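FOR IMMEDIATE RELEASE

December 11, 2019

Steltard Robotics Club Takes On Table Clearing for the Brevano Challenge

CLANDA - I've been the faculty adviser of the Steltard student robotics club for a while now, and I usually leave the announcements to the college office. This time I asked if I could write it myself (they said yes a little too fast!), so please forgive the lack of polish. Our club has been accepted into the Brevano Challenge, a student contest for robots that do everyday chores, and we're over the moon about it.

We have 16 students on the team this year. Some are studying engineering, a few are in nursing and business, and one joined for the free pizza and now runs our wiring bench. Their entry is called Sầm, and its job is one that anybody who has eaten lunch in a hurry will understand: clear a table after a meal. Pick up the cups, pick up the wrappers, leave the things people want to keep.

That last part is where the arguments start. Is a crumpled napkin trash? Sure. Is a sheet of stickers? Ask the person who got it with their lunch! The team spent most of the fall going back and forth on questions like that, and I've learned more about packaging than I ever planned to.

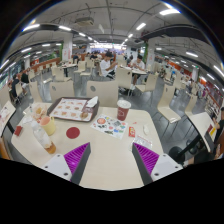

The way the students work is pretty simple. Before they let any software make a choice, they collect short recordings of the job being done by hand, one pickup at a time, in the kinds of places where people really eat. So far they have almost 2,000 of those, and they want a lot more variety before the contest. Thin plastic is the hardest thing on the list. It lies flat, it slides, and it bends the second you touch it. Paper cups are friendlier, but squeeze one too hard and the lid pops off - we've mopped up plenty of soda in the club room.

The club built the gripper fingers themselves and is on its third version. The first pair was too smooth and the second pair cracked at the screws, so there's a whole shoebox of retired fingers on my desk that I can't bring myself to throw out.

The contest takes place in January in Clanda. Each team gets nine minutes to clear a set of tables it hasn't seen before, and points come off for spills and for anything tossed that should have stayed. Teams also have to explain their design to the judges in plain words, and I think my students will be great at that part because they never stop talking about it.

We're holding an open practice at Steltard the week before, and everyone in town is welcome. The hall seats 300, admission is free, and we'd love it if you brought your own lunch and left us the mess. Reporters who want to visit the club room or try the gripper for themselves can reach us through the Steltard college office.

###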